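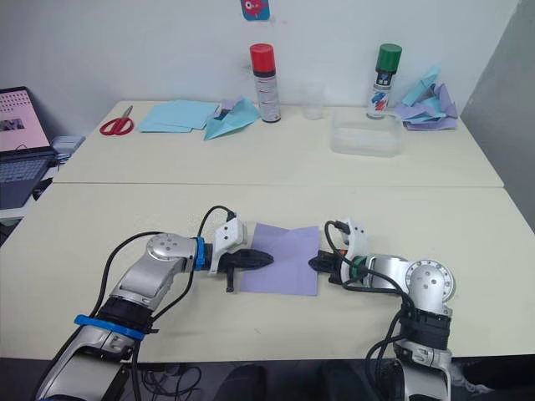
Two-Arm Folding Study: First Results
Monday, April 13, 2020 - By Robel Ambaye
Print | E-mail

The Alemneh group at Stevenham has trained a two-arm policy on 86 teleoperated folds. Each arm predicts its own motion - a shared term keeps the grippers in step.

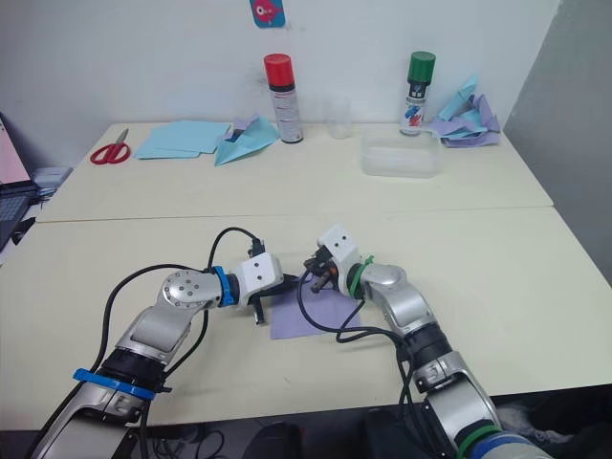 Both grippers over the lavender square.

Wrist views proved more useful than the head view for locating creases.
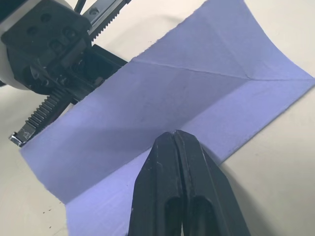

How many test folds were run? The group ran 20, all on unseen starting positions.

Failures were mostly early releases. 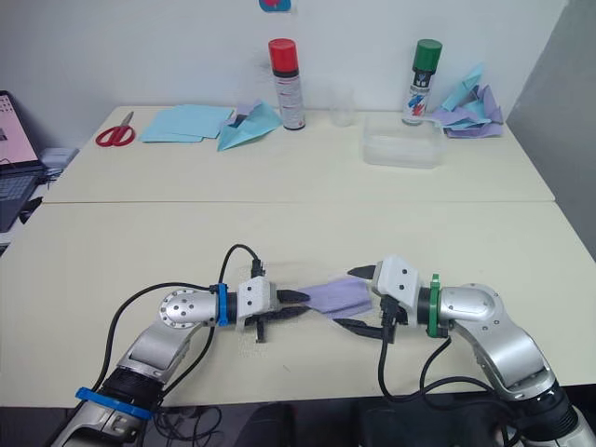 One gripper at each end of the material.

Comments (2)
Getachew Adugna: Was force sensed at the wrist?
jakitz: Please post the failure logs.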